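Joltdale dye notebook, November

Walnut batch, second go

Started the soak at twenty past seven this morning and I'm still pleased with it at four, so I'm writing it all up before I forget which jar was which. The last walnut batch went the colour of weak tea and stayed there. This one is properly brown! A deep, slightly red brown in the pot, and on the first skein out a warm toffee that I'd happily knit a whole jumper from.

What went in: 740 g of green husks, picked up under the two trees by the Sutter gate and kept in a lidded bucket of rainwater for nearly 25 days. They were black and slimy and smelled like a pond. Strained through an old pillowcase, twice, then once more through the fine sieve as there were still bits. Bits cling to the wool and leave freckles, see the sorry grey skein from last month.

Fibre: 270 g of the Pillau two-ply, wound into small skeins with loose figure-of-eight ties in four places. I tied the last lot too tightly and got pale stripes under every tie. Scoured with a little wool wash, left to cool in its own water, rinsed. No mordant on most of them, walnut doesn't ask for any. Two skeins had alum from the October tub, marked with one knot in the label string. Two knots means they get an iron dip afterwards.

Heat: brought up slowly over an hour and a half, held just under a simmer for an hour, then lid on and gas off. I kept wanting to poke it. Don't poke it, it felts. One gentle turn with the long stick every quarter of an hour is plenty.

Notes on the skeins so far

Plain, no mordant: toffee, very even. Best of the lot.

Alum: a touch yellower and brighter. I expected a bigger difference and had to take both to the window to be sure. Lovely next to each other though, they'd make a good soft stripe.

Iron dip, five minutes: dark, cool brown, like wet bark. Handle is a bit harsher. Want to try three minutes and see whether it keeps the colour without going crunchy. Keep the iron pot on its own shelf and its own spoon with it, please. One drop in the madder pot and we'll all be making maroon until spring.

Exhaust bath: put the odd lengths through what was left, and even those came out a good biscuit. There must be another two rounds in that liquid. I've left it in the bucket by the back sink with the lid on, labelled, so please don't tip it down the drain.

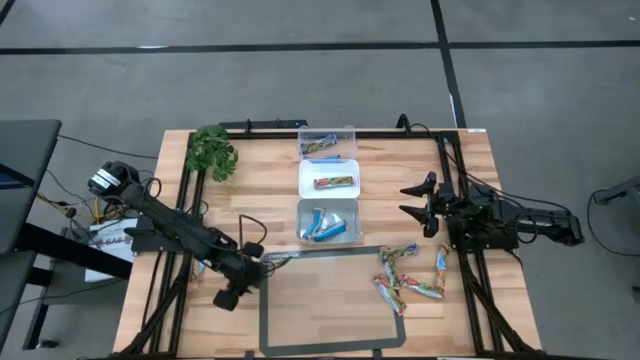
Butcher-block top, black tape lines on the grey carpet behind.

Other pots

Onion skins: 146 g of dry skins, mostly brown with a handful of red. Simmered for forty minutes while I had my sandwich. Outrageous orange on the alum skein, I actually laughed. It never looks real. A dip in the leftover iron took the second one to a mossy olive and I think I like that even more. We have used every skin in the sack, so save yours at home, brown ones especially.

Madder: didn't start it. The roots are chopped and soaking in the blue bowl, change the water tomorrow. I want to keep this one really low, well short of a simmer, the whole way through. Last time it got away from me and went brick instead of red, and I was cross for a week.

Weld: gone. The seed packet I found at the back of the drawer is the Flivovum one, still sealed, so that can go in the long bed when the soil warms up. I'd love a decent yellow of our own to put over the blues. Greens!

Lightfastness strips

Cut the window cards for the summer samples down at last. Half of each was under card, half in full sun on the south sill. Walnut hardly moved. Onion faded a good deal, more than I hoped, the orange has gone to a dusty apricot, which is still pretty but isn't what was on the label. Logwood was the shock, the purple has gone very grey at the open end. I'd stop putting logwood in anything that will hang on a wall. New cards go up with today's walnut, all three versions, plus the olive.

To do

Rinse the iron skeins again, the water was still running brown at three o'clock.
Weigh everything dry and write it on the tags.
Buy more pH strips, we're on the last few.
Try walnut on the linen offcuts. Cotton too, if there's any clean.
Find the lid for the small steel pot.

Later, ten past six: took the first plain skein off the rack and it has dried a shade lighter than it was wet, with a faint pinkish cast under the lamp that I can't see in daylight. Wound half of it into a ball. It smells a bit of leaf mould still, in a nice way. Second soak for the husks is on, fresh rainwater, same bucket, and I'll look at it again when the madder is done.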